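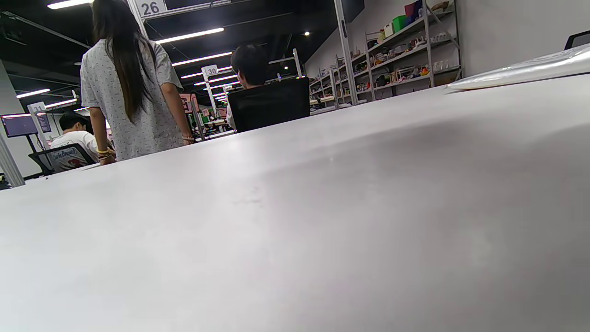

Mirsad Petkov has objected that most published gripper comparisons measure the operator more than the gripper, and that a tool which feels light in the first session may be the worst of the set by the last. The objection is now usually met by fixing the order of tools in advance and by reporting each operator separately.

Hand-held gripper comparison is the practice of testing two or more gripper tools, carried by a person instead of mounted on an arm, on the same set of tasks. It is used to choose a tool before recording begins in quantity, and to decide which finger shape, camera lens and controller will later be fitted to the arm.

Background

Early comparisons were made with the gripper already on the arm. Faults in the arm controller were then hard to separate from faults in the fingers. Moving the test to a hand-held tool removed the controller from the first stage. The Wavurar trials, which ran over one October, were the first to publish both stages side by side. They covered two tools, the Trastley parallel gripper and the Skallora gripper, the latter having softer finger pads and a wider lens.

Method

Each operator works at a numbered station with a plain, matte tabletop. A pale surface is preferred for tests of small parts, although it gives the camera few features to track when the tool is held low. Shelving, ceiling lights and station signs beyond the table supply most of the usable features in such views. Large sheets of white paper or film are a known source of glare and may be left within view on purpose in lighting tests.

A session consists of 30 grasps per tool, with a rest of 10 minutes between tools. The following are recorded:

Grasp result (held, slipped or missed)
Finger opening at contact
Time from first motion to lift
Loss of camera tracking, in seconds

People moving or sitting in the background are not removed from the recordings. Ildikó Lakatos proposed masking them, but the masks also removed fixed furniture, and tracking became worse.

Results

The Wavurar set contains 2556 grasps. The Trastley gripper closed faster and held flat parts better. The Skallora gripper slipped less on round parts and kept tracking for longer near the table, an effect credited to the lens. When both were moved to the arm, the ranking for flat parts was reversed. The cause was traced to a delay of some 47 milliseconds in the arm controller, which the faster gripper could not tolerate.

Variants

In the Robles variant, the camera is moved from one tool to the other so that lens and fingers can be scored separately. It takes twice as many sessions and requires a new calibration after each change. Calibration files from before the change are kept with the recordings but are excluded from scoring.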